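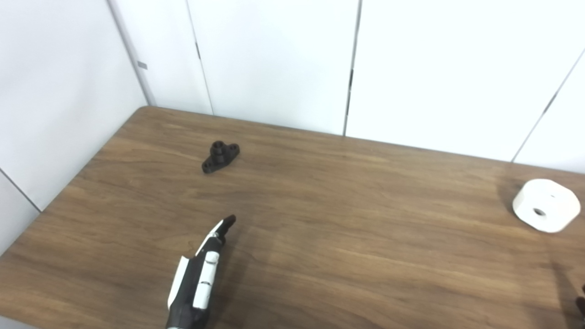

Wood finishing

Wood finishing is the last stage of woodworking, where a bare surface is smoothed, colored (sometimes) and sealed. Covers furniture, floors, doors, instruments, tool handles, kitchen ware. Usually split into surface prep, coloring, and topcoat, though plenty of shops run the last two together.

Contents
1 Purpose
2 Surface preparation
3 Coloring
4 Types of finish
5 Application
6 Curing
7 Wear and repair
8 Regional practice
9 See also

Purpose

Bare wood takes up moisture and gives it off again with the seasons. Swells across the grain, hardly at all along it. A finish slows the exchange but doesn't stop it, so solid wood tops still need room to move on their base. Second purpose is keeping dirt and spills out of the pores. Third is looks: most clear finishes deepen the color and raise the contrast between earlywood and latewood, an effect finishers call "popping" the grain.

Some items are left bare on purpose. Scrubbed kitchen boards, sauna benches, drawer insides.

Surface preparation

Planing, scraping, or sanding. Sanding goes through a series of grits, coarse to fine, each one taking out the scratches of the one before. Skipping a grit leaves scratches that don't show untill stain goes on. Sanding across the grain does the same and is the most common beginner fault in the trade manuals.

Hand planed surfaces can be finished straight from the blade. Curly or interlocked grain tends to tear, so it gets scraped.

Water based products raise the grain. Usual fix: wipe with a damp cloth, let dry, knock back the fuzz with fine paper, then finish. Dust comes off with a vacuum or a tack cloth. Open pored woods such as oak, ash and walnut may be filled with a paste filler if a glass-flat surface is wanted. Close pored woods (maple, cherry, beech) don't need it.

Coloring

Pigment stains. Ground particles in a binder, lodge in pores and scratches. Make coarse grain look darker than the wood around it.

Dyes. Dissolved color, soaks in evenly, more transparent. Many fade in sunlight.

Chemical stains. React with something in the wood, usually tannin. Ammonia fuming of oak is the best known one, iron acetate (vinegar and steel wool) the cheapest. Results vary from board to board, even from the same tree.

Softwoods and a few hardwoods go blotchy under stain. A thin washcoat of shellac or a gel stain helps. Lightening is done with two-part bleach, which strips out the natural color as well as any stain.

Types of finish

Oils. Linseed, tung and walnut oil harden by reacting with air. Easy to put on, easy to patch, weak against water and heat. Raw linseed is very slow; the "boiled" kind has driers added. Mineral oil never hardens and is used on cutting boards, where it needs renewing.

Wax. Beeswax, carnauba, or a blend. Low protection by itself, mostly used over something else.

Shellac. Resin from the lac insect disolved in alcohol. Dries fast, sticks to nearly anything, blocks odor and knots. Damaged by alcohol, ammonia and hot dishes. Mixed shellac goes off with age and old stock may stay gummy.

Lacquer. Nitrocellulose or acrylic, mostly sprayed. Each coat melts into the last, so repairs blend well.

Varnish. Resin cooked with a drying oil, thinned with solvent. Alkyd, phenolic and polyurethane types. Slow to dry and picks up dust, but hard wearing. The usual choice for table tops and bars.

Water based finishes. Acrylic or urethane in water. Low odor, quick, stay clear where oil varnish turns amber. Some find them cold looking on dark woods.

Hardwax oils. Oil and wax blends sold largely for floors.

Application

Wiping, brushing, padding or spraying. Wiping is slowest to build but hard to get wrong. Brushes: natural bristle for oil based products, synthetic for water based ones. French polishing is padding shellac in very thin layers with a cloth pad and a drop of oil as lubricant; high gloss, a lot of labor.

Thin coats over thick ones as a rule. Three coats of varnish is common for a table, the first often thinned. Light sanding between coats takes off dust nibs and gives the next coat something to grip.

Sheen comes from flatting agents in the can, or from rubbing out the last coat with abrasive after it hardens.

Rags wet with drying oil heat up as they cure and can catch fire on their own. Spread flat outdoors till stiff, or keep under water in a closed metal can.

Curing

Dry isn't cured. A surface can be dry to touch the same day and stay soft for weeks. Cold and damp slow it down, and oily tropical woods can stop oil varnish from hardening at all.

Wear and repair

White rings are moisture in the film and often come out with gentle heat or a light rub. Black rings have gone through to the wood, usually iron plus tannin, and call for oxalic acid. Oiled tops are sanded locally and re-oiled. Varnish needs the whole top scuffed and recoated, as patches show an edge.

Regional practice

Small shops tend to keep their own recipes. The Peixoto workshop, under Odair Dantas, finished its tables with two coats of dewaxed shellac, a rest of 48 hours, then wax. Its job book runs to 3554 entries and gives the same schedule nearly throughout, with oil varnish only for tavern work.

See also

Wood stain
French polish
Wood grain
Janka hardness test
Veneer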